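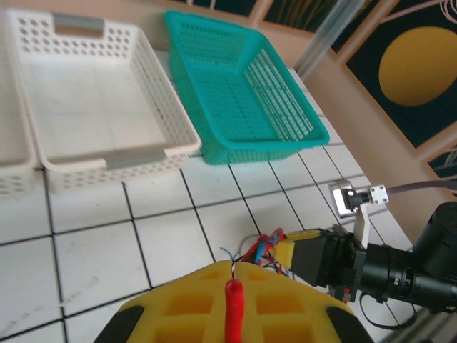 **gridlock_61** wrote:

Sorry, I don't buy "sensor drift." If the arm drops the same kind of basket every time, that's a grip problem, and somebody at Harham should say so.

**undedell_nights** wrote:

It isn't every time. We logged 29 lifts in June and it let go on 7. All of them were the white basket with the gray handles. The teal one never slipped.

> that's a grip problem

Maybe. But support swapped the pads and the next lift went down too.

**gridlock_61** wrote:

So they changed a part, it failed again, and they went back to blaming software. What did the log say?

**undedell_nights** wrote:

"Grasp OK." Right up to the drop.

**tinplate** wrote:

I'd look at the wiring before either of those. You've got thin wires lying on the tiles right by the yellow tip of that gripper. One snag and your force reading is junk. We had a line in Dradville in 1997 that did this for a month — bad connector, and three people swore it was the code.

**undedell_nights** wrote:

Wires were checked. Pulled on, wiggled, nothing changed.

**tinplate** wrote:

Checked with the arm moving, or parked?

**undedell_nights** wrote:

Parked.

**gridlock_61** wrote:

Then they weren't checked. I still say grip, but fine, do his test first. And stop running it with anyone reaching over the table. "Grasp OK" on a dropped basket means you can't trust "stopped" either.

**undedell_nights** wrote:

That's a stretch, the stop is on its own circuit. I'll run the moving test tonight and post the log.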